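Print this page
E-mail this report

Visit report: a walk with the Ballitz path rover
June 8, 2022

I'd been bugging Da-eun Pyo at Faltier since January to let our group see their rover run outside, and she finally said yes! Four of us went along and got to watch the test route on a laptop as it drove.
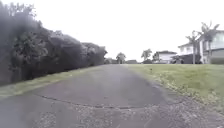
How does it know where the path is?
It compares the ground ahead with the edges on both sides and steers for the middle.

Kristof Prins (he wrote most of the steering code) let us pick the stretches to try. I wanted one with a curb, which I figured would be easy for it. He said curbs are fine – leaves are what keep him up at night. 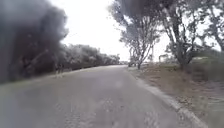
The road stretch, curb on the right.

Then we argued over gravel. My guess was that it would slow the rover down, and Kristof bet me a coffee on it. We logged 200 meters for each stretch, so I can check when I get the files. 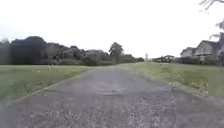

Gravel and worn asphalt between two grass banks.

Da-eun also showed us the stop button, and we each got a turn holding it, which made me way more nervous than I expected.

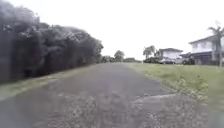 After that she took our questions for 12 minutes, mostly about batteries. I still owe her a page of notes, and Kristof maybe a coffee.

Print this page | E-mail this report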